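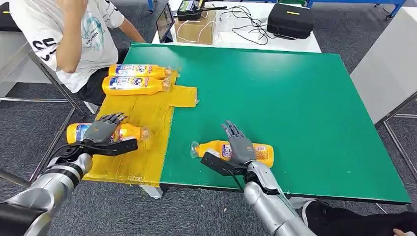

Week 4: Difficulty and the Cost of Failure

Reading before class: Marar's chapter on retry loops, first 20 pages. Bring your notes on Dolura.

When players call a game hard, they may mean several different things. For this course we separate two of them. Execution difficulty is how precisely the player has to act. Failure cost is what the player loses when the action goes wrong. A game can be high in one and low in the other, and most arguments about whether a game is "too hard" mix the two up.

Dolura is a platformer with very high execution difficulty. Its last stage has 14 rooms, and many students will die 200 times or more before the end. Each death costs less than a second, and the player restarts at the door of the same room.

Wirnatdale works the other way. Its combat is slow and the enemy attacks are easy to read, but a death sends the player back to the last inn and removes everything picked up since. Players become careful – they walk around fights they could win. 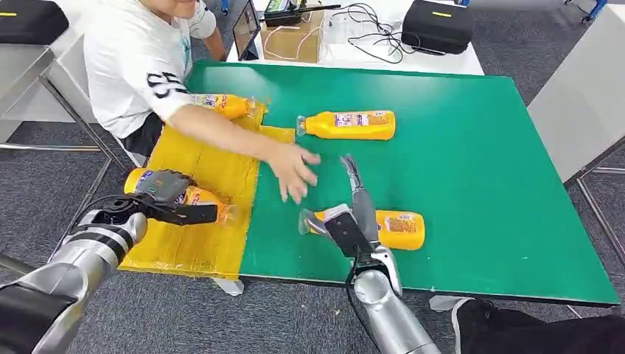 That caution is a design result, and you should be able to trace it to a rule. In Wirnatdale the rule is the placement of the inns. Move them closer together and the same enemies produce a different game, with players taking on fights they used to avoid.

Terms to know

Retry loop: the time and steps between a failure and the next attempt at the same problem.

Runback: the part of the retry loop the player has to travel. A runback with enemies on it adds a second test before the first one can be tried again.

Recoverable loss: something lost on death that can be won back. Bhavana Marar argues that this pulls players toward the place they just failed, even when leaving would serve them better.

For the seminar

Play the first boss of Mavromatis until you beat it or have failed 20 times. Write down what you changed between attempts. If you changed nothing, write that down too. Lab machines have it installed under the Wellodis folder.

Hand in one page. Screenshots do not count toward the length.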